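Last updated: April 17, 2021

Search this site... Go

Skurkix Hardware Wallet Review: Six Weeks of Daily Use

By Sarahí Lozano

I bought the Skurkix with my own money and have used it as my main wallet since the first week it was in the house. Before that I kept most of my coins on a Willar, an older device that a lot of readers here still own. This review covers setup, sending and receiving, the backup process, the desktop software and the few things that annoyed me enough to write down.

I am not going to tell you what to buy or hold. This is about the device.

What it is

The Skurkix is a hardware wallet. It stores your private keys on a chip inside the unit and signs transactions there, so the keys never sit on your computer. It has a small screen, two buttons and a cable port. No battery, no Bluetooth, no camera. You plug it in, enter your PIN, approve what you want to approve and unplug it.

It handles Bitcoin, Ethereum and the larger tokens that run on Ethereum. The maker lists 200 supported assets. I hold very few of those and only tested the ones I hold.

Setup

Setup took me one evening, and most of that was checking things twice. The box comes with a seal, but a seal is easy to fake, so the first thing the desktop software does is ask the device to prove it is real. Mine passed. Then it installed a firmware update, restarted and asked me to pick a PIN.

The PIN can be up to 16 digits. You enter it by scrolling through numbers with one button and confirming with both, and with a long PIN this gets old fast. The Willar scrambled the number pad every time, which was slower still, so I will call this a small step forward.

After the PIN you get your recovery phrase, shown one word at a time. You write the words down on the cards in the box, and then the device quizzes you on every word. Some wallets only ask for a few of them. I would rather be asked for all of them, even though it is tedious. People lose coins to a badly copied word far more often than they lose them to hackers, at least judging by the mail I get.

Two cards are included. They are plain card stock and the boxes are a bit narrow if you have large handwriting. I copied my phrase onto a steel plate later and destroyed one of the cards.

Where I keep it

The device goes back in a drawer after each use. The case has a small loop at one end, so you could hang it up if you wanted, but I would not keep a wallet out in the open where visitors can see it. The recovery phrase lives at a different address from the device. If you take one thing from this section, make it that one.
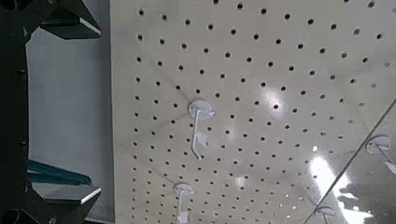
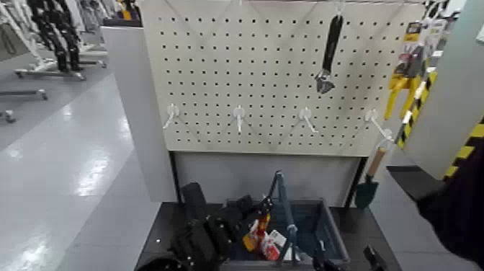 White pegboard with hooks; a wrench hangs near the top right in the second photo.

Sending and receiving

Receiving is simple. You ask the software for an address, it appears on your computer and on the device at the same time, and you compare the two. The full address fits on the Skurkix screen without scrolling. On the Willar you had to scroll sideways, and I suspect most owners gave up after the first few characters.

Sending works the same way in reverse. You fill in the amount and the address on the computer, and the device shows you the amount, the destination and the fee on separate pages. You have to click through every page before the approve option appears. It is a little slow, and I think it should be.

Fees are set in the software. There are 3 presets and a manual field. With the network as busy as it has been this spring, I used the manual field nearly every time. The presets ran high for me. One payment I sent on the lowest preset could have gone for a good deal less, going by what was confirming that same hour. The manual field takes whole numbers only, and I would like to see that changed.

Coin control is included, but hidden. You have to turn on advanced mode in the settings before you can pick which inputs to spend. Once it is on, it works well and lets you label each one.

Ethereum tokens

This part is weaker. Plain token transfers show up properly on the device, with the token name and the amount. Contract calls mostly do not. When I tried to approve a token for a swap, the screen gave me a contract address and a line saying data was present, and that was all. You are signing blind at that point. The Willar was no better, and most of this generation has the same problem, but if you spend your days in DeFi you should know about it before you pay for one of these.

Desktop software

The software is called Tutier and it comes from the same company. It runs on Windows, Mac and Linux. On my Linux machine it needed a rules file before it would see the device, and the help page for that was out of date. I found the right version in the user forum.

Once it was running I had no crashes. The portfolio page takes a while to load if you have a long history. I imported an account with 2000 transactions to see what would happen, and it went off to make coffee, so I did too. After the first sync it was fine.

You do not have to use Tutier. The Skurkix also worked with the third-party Bitcoin wallet I normally use, connected to my own node. If privacy matters to you, do it that way. By default Tutier asks the company's servers for your balances, and that means the company can see which addresses belong together.

Recovery test

I always wipe a wallet and restore it before I trust it with anything serious. I sent a small amount to the Skurkix, reset it, and typed the recovery phrase back in. The word entry predicts after the first few letters, so it went quicker than I feared. All the accounts came back with the right balances. Account labels did not come back, because they are stored on the computer. Export them if they mean anything to you.

I also restored the same phrase on a spare Hafþórsson unit. That worked for Bitcoin. For Ethereum I had to pick a different derivation path by hand before the funds showed up, so do not panic if you see a zero at first.

What I liked

– Full address on one screen
– Checks every word of the backup
– Works with other wallets and your own node
– Coin control, once you find it

What I did not like

– Blind signing on contract calls
– Fee presets that run high
– Slow PIN entry
– Linux instructions out of date

Who it suits

If you mostly hold Bitcoin and move it now and then, the Skurkix does the job and I have no serious complaints. If you already own a Willar that still gets updates, the larger screen is nice to have but I would not rush. If you use a lot of contracts, wait and see what the promised firmware does. The company says August. I will test it when it is out and update this page.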